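**Jotitz, the bin-picking build at Altcombe. Gallery page, last tidied in February**

Welcome in, and thank you for clicking through from the main workshop page! Jotitz is our name for the whole contraption: the arm, the table, the bin, the software and the drawer of bits that didn't fit anywhere. It lives in the shared workshop at Altcombe, down at the far end past the wood lathe, and the idea is simple enough to explain to a visiting aunt. You put a jumble of odd things into a bin, and the arm has a go at taking them out again. Doing it has kept several of us happily busy through the whole of a long, damp winter, and I'm told I talk about it too much at home.

I've kept the writing fairly full because the people who ask me about it mostly want to know how we went about things (and what we'd do differently), so do put the kettle on first.

## The table

We began with the table, and I'm glad we did. My first wish was to bolt everything down on day one, and I was talked out of it, quite rightly. The bin has moved more often than my reading glasses. These days it's held with spring clamps at the top edge, the sort with orange handles, and you can shift it in a moment if the arm's elbow wants more room. The sheets of acrylic on the table either side still have their brown paper on. I keep meaning to peel it, and then I think of the scratches and leave it for another week. Blue tape holds down the corners of the left-hand one.

If you're starting your own, measure the reach of your arm before you settle on the height of your bin. We did it the other way about. Tall walls are lovely for keeping things in, but the wrist has to come down between them with all its cabling, and there's a good deal more of that than you picture when you sketch it on the back of an envelope.

## The cables

Ah, the cables. I could fill a page with the cables alone. Every one of them has to follow the wrist wherever it goes, with enough slack for the furthest twist and little enough that it doesn't drape itself over the very thing you're trying to pick up. Our present arrangement is a big loop round the wrist, the thick yellow one and the black bundle travelling together. It looks like knitting, and I'm fond of it. A neater route is on the list, and I've been promised a weekend of help with it.

What I'd pass on is this: move the arm by hand control, slowly, through the most awkward poses you can think of, and watch the cables the whole time. Don't watch the tool. You'll want to, and you mustn't. Our handheld controller mostly sits on the carpet behind the table, and I've had to get into the habit of looking before I step back.

## The things in the bin

This is the part visitors like best, and children most of all. We wanted things that were awkward in different ways, so there's a toy garden shovel with a bright handle, a crumpled mesh sponge (a proper nuisance, all ruffles and no edges), something round and black with raised rings, and whatever else has been dropped in since. People bring us offerings. I've never turned one down, provided it was clean and had no batteries in it.

The shovel is my own favourite. It's a multicoloured handle with an orange scoop at the end, and so there are two quite different places you might take hold of it, and we had a very cheerful disagreement about which was better that lasted most of a Wednesday evening.

## The log

We keep a log, in a plain spreadsheet, of every try. It stood at 1,612 tries when I last tidied this page, and 177 of those are down simply as "other", a heading I'm not proud of. It holds everything from the bin being nudged to somebody leaning on the table with a mug of tea. If you keep a log of your own, give yourselves at least 5 headings from the start and write a sentence next to anything odd. Our early rows say things like "no" and "hmm", and I'd give a lot to know what we meant.

The software side is called Skadska, and it has its own page with far better explanations than mine. The small brackets and spacers we've had cut over the months came from Karimi, who have been very patient with drawings done in biro.

## At the bin

Low over the bin floor, with the blue bulb-shaped piece on the tool just above the shovel. There isn't much daylight between the cable loop and everything else at this depth, and it's the spot I'd look at hardest if you were copying our layout. 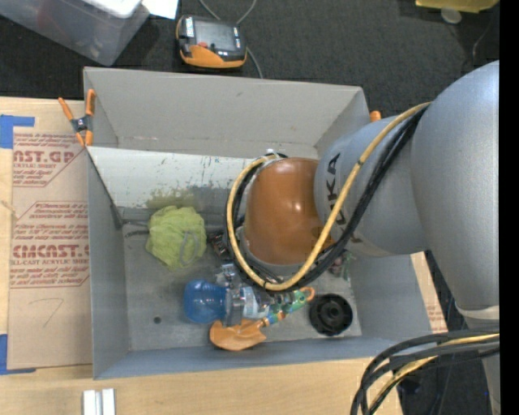 Next on the bench is that tidier cable route, and after it a second bin with lower walls, so the wrist can come in at a kinder angle. I should also like to get the acrylic peeled before Easter, but I said the same last year. Do come and see us if you're passing Altcombe. The side door sticks, so give it a good shove.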